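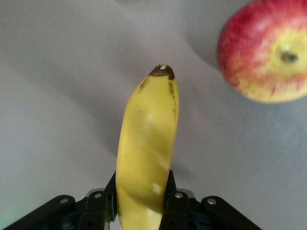 When do you eat a banana, and how do you keep a bunch from going off all at once?

Eat it when the peel is yellow all over and the first brown specks have come up. Break the bunch apart, keep them out of the sun and away from the apples, and put the ripest ones where people will reach for them first. Past that point, peel and freeze.

About us

Zilon Fruit. We bring fruit to offices, schools and a couple of garages. Mostly bananas. We're in Tundley, in the old paint store on Kuzmenko Street, roll-up door at the side, the front door sticks so don't bother.

Marta Tkachenko started it with her brother Lev, one van and a card table. They'd been selling at the Saturday market and kept getting asked by the dentist's office across the road to drop a box over. So they dropped a box over. Then the school asked. The market stall closed the next June and the van has been out every weekday since.

Now there are five of us and 45 regular stops.

What we do

You pick a box size and a day. We bring it, put it in the bowl or the crate or wherever you keep it, take the old box away. Anything sad looking from last week goes with us too, if you want. We bill at the end of the month.

Small box – good for a front desk and a back room.
School box – 100 pieces, bananas and whatever is good that week. Usually apples or pears, clementines in the winter.
Mixed crate – ask Lev, it changes.

No contract. Two days' notice to skip a week. Less than that and we have probably packed it already, but call anyway.

How we pick bananas

Most of the phone calls we get are about bananas so this part is longer.

They come in green. Hard, squeaky green, no good to anyone. They go in the back room, which we keep cool and a bit damp, and Vasylyna Chornovol looks them over every morning before the van gets loaded. She sorts by color. Green tips go to the stops that only see us once a week, so they'll still be fine on Thursday or Friday. Full yellow goes to the daily stops. Speckled goes to anyone who asked for speckled, and more people do than you would think. Runners, parents of small kids, the two bakeries.

Specks are sugar. The starch in the fruit turns to sugar as it ripens and the peel spots up as it goes. A few brown streaks down the ridges usually means nothing either, the peel rubs on its neighbor in the box. Press gently. If it's firm under the streak, eat it. If it gives way and feels wet, that's a bruise, cut it out and eat the rest.

Stem ends go dark first. Normal. Some people wrap the stems, we tried it for a month and couldn't see much difference, it may do more for you than it did for us.

Fridge? Fine once they're ripe. The peel goes brown and ugly, the inside stays good a few more days. Don't put green ones in there, they never come right afterwards.

Freezer: peel first. Please peel first. Cut in chunks, lay them flat on a tray til they're hard, then into a bag.

Who we are

Marta Tkachenko – orders, billing, the phone. If you've had a bill from us with a smiley on it, that was her.

Lev Tkachenko – buying. Up at three. Not great after lunch.

Vasylyna Chornovol – the ripening room and packing. Came to us from a flower wholesaler and brought most of our shelving with her.

Aravind Varghese – drives the north side, Anard business park and the schools. Knows every loading dock in town and which ones lock at noon.

Oleksandra Sirko – drives the south side, and does the school visits.

School visits

We do these free for any school on our route. Oleksandra brings green, yellow and spotty bananas and the kids taste them blind and vote. Spotty wins with the little ones, the older ones go for yellow. She also brings a lunch box lesson, how to pack fruit so it doesn't turn to mush – banana on top, away from the drink, not under the books. Takes one class period. Needs a sink nearby and some paper towels.

Please tell us about alergies ahead of time. A few kids can't have banana and we'll bring pears for them.

Waste

Whatever comes back from the stops gets sorted again. Soft but sound goes to the bakeries at a low price. Peels and the real losses go to a pig farm out past Anard. Last year we threw out 11 boxes altogether. Would like that lower.

Boxes are cardboard and we reuse them till the bottoms go. Leave yours flat or leave it standing, either way, just please don't put trash in it.

Where we go

All of Tundley, plus the business park at Anard and the road in between. We don't go over the bridge. We get asked a lot, and maybe when there is a second van on the south side, but not now.

Getting started

Call or stop by, weekdays 6 to 2. Marta will ask how many people, which day, and how ripe you like them. First box is half price. If it's wrong tell us which way it was wrong, too green or too far along, and the next one will be diffrent.

Zilon Fruit, 1044 Kuzmenko Street, Tundley. Side door.

Page updated 18 August 2020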